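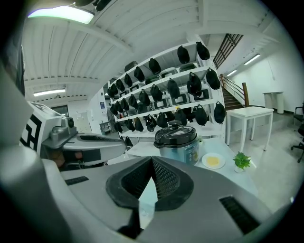 帽子は「しまう」より「掛ける」! 黒いキャップと棚の話

Arkden便りをお読みのみなさん、衣替えは進んでいますか。編集部は10月に入ってからやっと半袖を箱に詰めはじめ、途中で懐かしいTシャツが出てきては手が止まり、また詰めて、という調子です。そんな中で今月どうしても書きたかったのがキャップの話。帽子の置き場って、服の収納の話になるといつも最後のほうにおまけで出てくるだけで、ちょっと気の毒なんですよね。今回は堂々とひとつの記事にします!

白い金属の棚の縁に、黒いキャップがずらっと並んでぶら下がっている眺め、私はもう大好きです。棚板の上は機器や小物の置き場のまま、前の縁だけが帽子の場所になっている。棚を買い足さなくても、縁という細長い場所がまるごと空いていたわけです。自分の部屋の棚を見直してみたら、うちの縁もしっかり空いていました。何年も前に置いた棚なのに、どうして気づかなかったんだろう。

縁に掛けるやり方のいいところは、まずツバが曲がらないこと。引き出しに重ねて入れていたころは、いちばん下のキャップがいつも妙な形になっていました。前面のパネルがへこんで、かぶると額のところだけぺこんとする、あの感じです。お湯の蒸気を当てて戻したこともありますが、芯の入ったタイプはなかなか元どおりになってくれません。掛けておけば上から押されることがないので、ふくらみが素直に残ります。

掛けるときは後ろのストラップを使います。アジャスターの輪のところですね。ストラップで下げると頭の丸い部分が手前を向くので、どれがどれかすぐわかりますし、並んだときの見た目もそろいます。ツバをつまんで洗濯ばさみで留める方法も試しましたが、ツバの端に跡がつくのと、外すときにぱちんと飛ぶのでやめました。ツバに型が残るのはやっぱり悲しいです。

受ける側の金具は、棚の縁の厚みに合うものを選んでください。ここだけは先に測ったほうがいいです! 私は測らずにSerulumの小さいS字フックを6個買ってきて、うちの棚にはまったく入らず、結局もう一度お店に行きました。二度目に買ったのは口の広いほうで、袋入りで1040円。最初の6個は台所でおたまとざるを下げるのに使っていて、これはこれで気に入っています。縁が丸まっている棚だとフックが滑って片側に寄りやすいので、内側に薄い滑り止めを小さく切って貼ると落ち着きます。

キャップとキャップの間隔は、少し重なるくらいでも大丈夫。たくさん掛けたい人は、隣のツバに軽くかぶさる程度まで詰めてみてください。ただし重なりすぎると、一つ取ったときに両隣までついてきます(朝の忙しい時間にこれをやると、床にばらばらと落ちてけっこうへこみます)。うちでは毎日かぶるものを目の高さに、季節はずれのものを下の段に回しました。 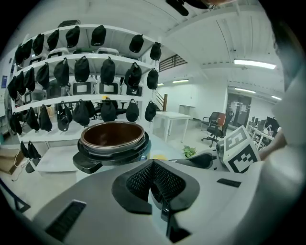
さて、掛ける前にぜひやってほしいのがお手入れです。汗をかいた季節のキャップは、内側のスベリ(おでこに当たる帯の部分)をぬるま湯と中性洗剤でやさしく押し洗いして、タオルで水気を取り、風の通るところで形を整えて干します。黒い生地は汗が白く浮きやすいので、内側だけでなくツバの付け根も見てあげてください。しっかり乾いたら、いよいよ棚の縁へ。全部掛け終わったら一歩下がって眺めてみましょう。真ん中の段の右のほうに一つだけ、ちょっと横を向いているキャップがありますよね。こういう子を指先でくるっと正面に戻すのが、私はたまらなく楽しいんです。左下では、床に近い低いところにも二つ下がっています。低い場所も使えるとわかると、まだ掛けられる! と欲が出てきますが、床の近くはほこりがつきやすいので、ときどきブラシをかけてあげるといいと思います。

ブラシは洋服用のやわらかいものでじゅうぶんです。頭のてっぺんのボタンから縁に向かって、縫い目に沿ってさっさっと。掛けたままできるので、棚の前を通るついでに二つ三つだけ、というやり方が続きます。まとめてやろうとすると私は必ず先延ばしにします。粘着テープのローラーは手軽ですが、起毛の生地だと毛が抜けることがあるので、目立たないところで試してからにしてください。

同じ色のキャップばかり集めている方からは「見分けがつかない」というお便りもいただきました。わかります、黒と黒と黒! うちではスベリの内側に布用のペンで小さく印をつけています。サイズで分けたい場合は、ストラップに色糸をひと巻きしておくと、掛けたままでも手に取ればわかります。大きめのサイズ、たとえば頭まわり63センチまで伸ばせるものは、ストラップの余りが少なくて輪が小さくなり、掛けにくいことがありました。そのときは後ろの開いたところをそのままフックに通すと、すんなり収まります。

棚の近くの小物についても少しだけ。床に小さな鉢植えの緑があると、白い棚と黒い帽子の並びがぐっとやわらかく見えて、いいものですね。私も真似して、玄関の棚の横にOditskaの苗市で買ったちいさなシダを置きました。水やりのときに下の段の帽子にしずくが飛ばないよう、鉢は棚からすこし離しています。それから、出かけるときの鍵や小銭を入れる浅い器。帽子を取る、鍵を取る、そのまま靴を履く、という流れができてから、玄関で探しものをする回数がぐんと減りました。器はGülerの蚤の市で見つけた古い木の鉢で、ふちが少し欠けていますが、もう手放せません。

日当たりだけは気をつけてください。黒は色あせると赤っぽくなることがあり、しかも日の当たった片側だけ変わるので、かぶると意外に目立ちます。窓のそばの棚なら、レースのカーテンを一枚引くか、ときどき左右の並びを入れ替えるのがおすすめです。私は月のはじめに右端のものを左端へ移すことにしていて、これが始めてみると模様替えのようで案外おもしろいんですよ。久しぶりに手に取ったキャップを、その日にかぶって出かけたりもします。

Arkden便りの読者もほぼ2000人になりました。みなさんの家の帽子はどこにいますか。ドアの裏、階段の手すり、突っ張り棒、壁に渡した一本のひも、どんな場所でも大歓迎です。うまくいった掛け方も、盛大に落ちた話も、このメールへの返信でお寄せください。次号では届いたお便りを紹介しながら、ニット帽とマフラーの置き場を取り上げます。ニットは掛けると伸びるので、こちらは畳む派の出番です!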